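Mar 15, 2017

Everyone keeps telling me Clullitz is the smartest thriller of the year. I sat through all 162 minutes of it and I have my doubts.

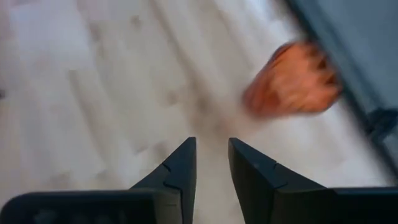

Baltico, again

The harbor chase worked better in Baltico, and that movie was made for pocket change.

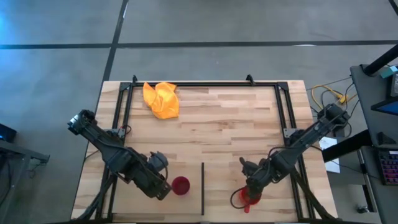
Kirnico, the sequel due in August, already has me worried. The trailer is 2 minutes of people whispering in a kitchen – a butcher-block table like this one gets more screen time than the lead. I'll wait for the reviews.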